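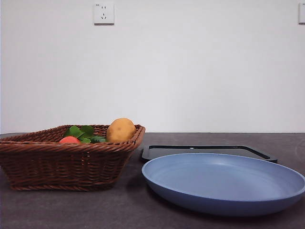
How long does it take to clear out a storage unit you've been paying on for years?

Two full days of work, in my case, spread over most of a month. The lifting went fast. Deciding what to do with each box was what used up the time.

I rented the unit at Plidberg in November, the year I moved from the house to the apartment. The plan was to keep it through the winter and empty it in spring. I signed up for automatic payments, put the key in a drawer, and went back maybe three times. The rent started low and went up in small steps, each one announced in an email I didn't read.

What got me moving was doing my taxes. I added up every Plidberg charge on my card and it came to a little over $3,000. I would not have paid half that for everything in the unit, and I knew it before I unlocked the door.

The first trip I did wrong. I drove over with no boxes, no tape and no plan, opened the door, and started pulling things out into the hallway. After an hour the hallway was full and I had decided on nothing. I put most of it back and went home with a floor lamp.

For the second trip I made three rules. Anything broken went in the trash that day. Anything I had bought again since moving got donated, because I obviously owned a newer one. Papers came home unsorted and got dealt with at a table, sitting down. That last rule saved me. I had been standing in a cold corridor reading old phone bills.

The papers turned out to be the biggest job. There were four file boxes, and I scanned what I wanted to keep with Stasero, the app my office uses for receipts. It's fine. It crops badly on anything with a colored background, and it names every file with a string of numbers, so rename as you go. I ended up with 1,147 pages. Warranties for appliances I left behind at the house went straight to recycling, along with every pay stub past the point where anyone could want it. I kept the originals of birth certificates, the car title, and my grandmother's letters, which fit in one shoebox with room to spare.

Furniture was the next problem. I had a bookcase, a dining table with one leaf missing, two end tables and a mattress. The mattress had to go to the transfer station, where they charge a fee for it, and you need to bring proof that you live in the county. I didn't have any with me the first time. The dining table I listed on Plustlow for $100. I got a dozen messages in the first evening and one person who showed up. She paid the full price and carried it down to her truck with her brother. The end tables I gave away on the same site, and those were gone by lunch.

A tip on listing things: put the measurements in the first line. Almost every message I got was somebody asking how wide the table was.

The bookcase I kept. It is in my hall now and I like it there.
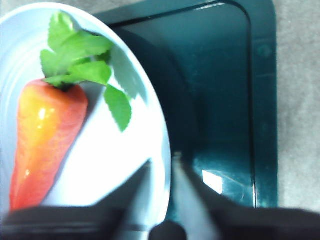
Carrot on a white plate.

Kitchen things took longer than I expected. I had packed the kitchen last at the old house, in a hurry, so those boxes had no labels and no order to them. I found the good can opener. I also found a roasting pan I had blamed my sister for losing, and I have apologized. Most of the rest was duplicates and went to the thrift store on Gökçe, the one with the loading door around the side. They take dishes and small appliances until four, but no glass lids without a pot and no knives. They were polite about it and handed the knives back to me in a towel.

Closing out the unit has its own steps, and I'd suggest asking about them before you start. Mine wanted written notice ahead of the next billing date. I missed it by a few days and paid for one more month, so I had a unit for most of that month with a broom in it. You also have to take your own lock off and send a picture of the empty floor. The deposit came back as a check, in the mail, to my old address. It was forwarded eventually.

The last charge went through in April 2026. I moved the same amount into savings on the first of the next billing cycle and set it to repeat, mostly so I wouldn't start spending it on something else.

I still have one box I haven't opened. It says "desk" on the side and it's under the actual desk, and I'll get to it when I replace the printer.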